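Girkham Desk System
Section 4: Fitting the worktop, cable grommet and accessories

Read sections 1 to 3 before starting. The frame must be assembled, levelled and standing in its final position. Two people are needed for steps 1 to 4.

CAUTION: Do not connect the frame to the mains until step 12. The legs can move as soon as power is applied.

4.1 Placing the worktop

1. Lay the worktop face down on a blanket or flattened carton. Check the underside for packing staples and remove any that remain.

2. Find the pilot holes. The row nearest the user's edge is set further in than the rear row. If the holes do not line up with the frame brackets, the top is the wrong way round.

3. Lift the worktop from both ends and lower it onto the frame. Do not slide it across the brackets – the rubber pads will roll up and the top will rock.

4. Start all of the short screws by hand before tightening any of them. Tighten from the centre outwards.

NOTE: The long screws in bag C are for the cable tray. Used in the worktop, they will break through the surface.

4.2 Fitting the grommet

5. Remove the protective film from around the hole. Wipe the cut edge with a dry cloth.

6. Push the grommet ring in from above until the flange sits flat. The ring is a friction fit and needs no glue. If it is loose, wrap two turns of masking tape around the barrel and refit.

7. Pass the largest plug through first, then the smaller ones. Plugs wider than the ring must go through before the ring is fitted.

CAUTION: Leave enough slack for the full height of travel. Raise the desk to its highest position by eye and add a hand's width. A cable that is too short will pull equipment off the desk.

4.3 Cable tray and control box

8. Fix the cable tray behind the crossbar using the long screws. The open side faces the user.

9. Slide the control box onto its rails until it clicks. The part number on the label should be 991 or 992. Box 992 has an additional socket for the Mikano foot switch; if no foot switch is supplied, leave the blanking plug in place.

10. Connect the leg cables to sockets 1 and 2. Either leg may go to either socket.

11. Connect the handset. Route its lead along the front rail and secure it with the clips provided.

12. Connect the mains lead and switch on. Hold the down button until the desk stops, release it, then hold it again until the display shows a row of dashes. The desk is now reset.

NOTE: If the display shows E4, switch off at the wall, wait 20 seconds and repeat step 12. If E4 returns, check that both leg cables are pushed fully home.

4.4 Arranging the surface

13. Put heavy items over the legs and light items in the middle. Trays and pads may be placed anywhere on the top, but keep loose items away from the grommet, where they can be caught by moving cables.

14. Do not stick adhesive pads to the surface for the first two weeks. The finish continues to harden after delivery.

15. Clean with a damp cloth and a little washing-up liquid. Do not use scouring cream, bleach or glass cleaner. 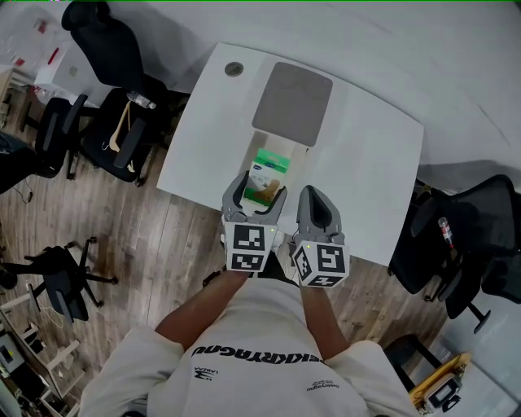
Vesna Živković: Step 12 did nothing on mine until I kept the button down for far longer than I expected, roughly ten seconds. Could the manual give a time? I also had the display go blank between the two presses and thought it had failed.

Reply from Girkham support: The second press can take up to 15 seconds on box 992. A blank display between presses is normal. The time will be added to step 12 at the next revision.

4.5 Before first use

16. Run the desk from lowest to highest and back once with nothing on it. Listen for rubbing and check that no cable is trapped.

17. Retighten the worktop screws after one month, then once a year.

Continue to section 5, Setting the memory heights.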